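**Mudier two-finger gripper, standard pads**

I ran the Mudier on our white arm through most of March, replacing the Geddes we've had since the lab opened. Price was $378 with the wrist adapter. The Geddes was $375, so cost didn't decide anything.

Setup was easy. Four bolts, one cable, and the controller found it on the second try. The manual skips the step where you set the tool weight, and until you do that the arm sags a little at full reach. Shona Pringle worked that out before I did.

Grip on small, light things is good. The Geddes tended to push them away as the fingers closed. The Mudier closes more slowly near the end of its travel, and you can change where the slowdown starts. I left it at 15 percent.

Soft items are where it earns its price. A sponge comes up without being crushed flat, and thin wrappers are fine if you approach from the long side. Plastic cups are less reliable. Below a certain force they slip, and above it the rim bends. I never found a setting I liked for both cups and cartons.
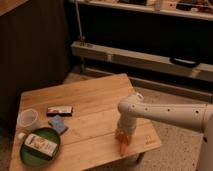 Working close to the tabletop takes some care. The fingertips are blunt, and on a plank top they can catch in a seam if you come down too low. I raised the floor limit by 4 mm and had no more trouble.

The pads wear faster than the Geddes ones. Stillow sells spares, but shipping is slow, so order a set with the gripper.

I'm keeping it. The Geddes goes to the Clondusness bench for the heavier parts.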